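Cutlery handling automation

Cutlery handling automation is the use of robot arms to pick up, sort, lay and clear forks, spoons, knives and small tableware in canteens, care home dining rooms and similar workplaces. It is a branch of food service automation, separate from dishwashing, where machines have been common for decades, and from tray conveyors. Suppliers usually present it as a way to relieve dining room staff of repetitive work. The evidence for that is thin, and most published accounts come from the suppliers themselves.

Background

Laying and clearing tables is among the lowest paid jobs in food service. It is also rarely anyone's whole job. The person who lays the forks generally wipes the tables, refills the water, notices that a chair is broken and talks to the people who come in to eat. Job descriptions tend to list these duties on one line or leave them out, and this has made the work look easier to automate than it is.

Industrial arms were of little use here because they expected the same part in the same place every time. Interest returned with lighter two-armed machines that work from camera images and can be taught by repeated practice on ordinary furniture. Cù, a two-armed system sold by the firm Zeltik, belongs to this group. Its trial in Norkirside is the most fully described case from the workers' side, thanks to notes kept by the dining room staff and later collected by the labor researcher Lesia Polishchuk.

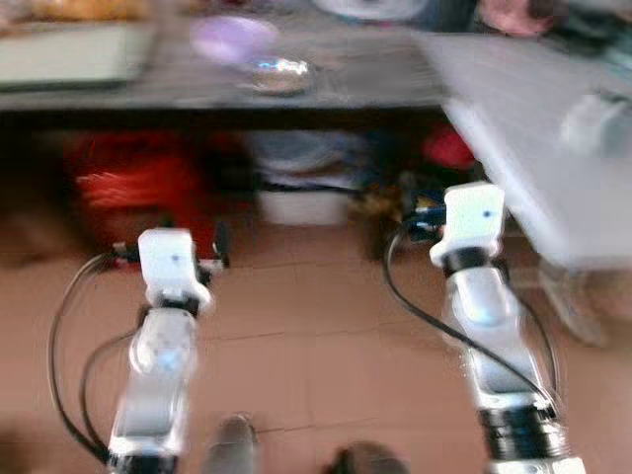
Two arms moving near the front of a table, with more items stored underneath.

The working area

Most cutlery tasks are practiced on tables that look much like those in use: a few bowls, a plate, some fruit, things stored underneath. Supporters say this makes the results realistic. Critics reply that a cluttered table with a single diner's cutlery on it is still a long way from a room at lunchtime, where people lean across, move their chairs and put their phones down on the clean forks.

Space is a recurring complaint. A machine with two arms needs clear room in front of the table, and that is the same room a person with a tray walks through. At Norkirside the aisle beside the robot was closed to staff while it ran, and the trips to the dish return became longer. Zeltik's account of the trial does not mention the aisle.

Typical tasks

A place setting is normally broken into short steps: find the item, approach it, close the gripper, lift, move, release. Bowls are considered the easier part. Flat cutlery is harder. A spoon lying on a table offers a thin edge to hold, and polished steel throws reflections that can mislead a camera.
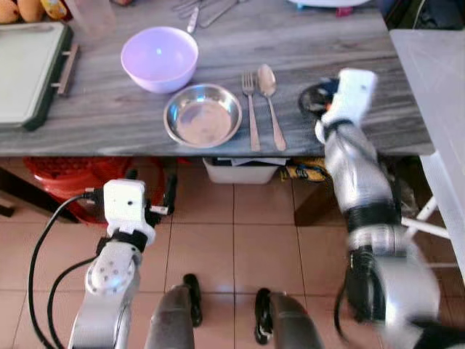 A steel bowl with a fork and spoon laid to its right.

The fork and spoon side by side, a common test arrangement, takes a practiced worker a couple of seconds. Gönül Yurt, a dining room supervisor at Norkirside, wrote that she could lay a full table "while telling someone where the bathroom is," and that she had never thought of it as a skill until she watched a machine try to learn it.

Reported performance

Zeltik gave the Norkirside trial a success rate without saying what counted as a success. Staff kept their own tally through March. Of 319 spoon pickups they recorded, 191 were finished with no one stepping in. The rest included drops, stalls and cases where a worker straightened the spoon beforehand so that the arm would reach it at a better angle. The company counted most of that last group as completed. Both sets of numbers are small, and neither was checked by an outside party.

Speed is harder to compare. The dining room served 1,293 meals in the same month, nearly all of them laid by hand, so the claim that the system "supported" the whole service should be read with care.

Grippers and close-up cameras

Many systems place a small camera near the gripper so that the last few inches of an approach can be judged from close range. Dark, soft-looking fingers with rounded tips are one design in use. The view is narrow. It can show a spoon well and the far side of the table hardly at all, and the system depends on a second, higher camera for everything else.

Workers at Norkirside raised a plainer question about the fingers, namely who washes them. No cleaning routine was supplied at the start of the trial. One was later written by Nhàn Mai, a kitchen assistant, in her own time, and the task was added to the closing shift without extra minutes - a small thing on paper, though it came up at every staff meeting that spring. 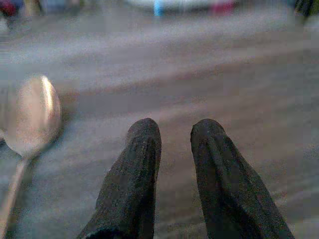

Effects on staff

Forecasts of mass job loss in dining rooms have not come true so far, and neither have the promises of lighter work. The changes reported are mostly shifts in who does what:

Watching. Someone must stay near the machine while it runs. At Norkirside this fell to whoever was least busy, and that was usually the newest employee.

Resetting. Items have to be put back where the system expects them. Yến Hoàng, who worked the early shift, described her mornings as "setting the table so that it can set the table."

Hours. No one was dismissed during the trial. Two temporary contracts were allowed to lapse, and management has denied any connection.

Skill. Training on Cù was offered to supervisors only. Polishchuk argues that this moved knowledge of the job away from the people doing it, while the company says wider training was planned for a later stage.

Some staff did find benefits. Kiều Đoàn, who has a wrist injury, said she was glad of any fork she did not have to sort, and asked that the arms be tried on the dish return, where the heavy lifting is. The request was passed on to Zeltik. No answer is recorded.

Varied surfaces

A system taught on one table may do poorly on another. Patterned plastic tops, with raised lines under the cutlery, differ from smooth ones in how an item rests and how it looks to a camera. Tables in real use also carry mugs, bottles and charging leads. Suppliers often show a spoon beside a mug as proof of general ability, but a pickup in one setting says little about the next. 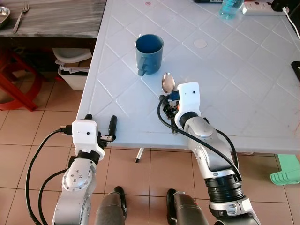 Later use

The Norkirside trial ended after one season and was not extended. A second dining room, at Flillidbridge, took over the equipment and uses it for sorting clean cutlery in a back area during the afternoon. Staff there were consulted before it arrived and negotiated a written rule that time spent minding the machine counts as a separate duty. No figures from Flillidbridge have been released.

See also

Food service automation
Job redesign
Manual handling
Workplace consultation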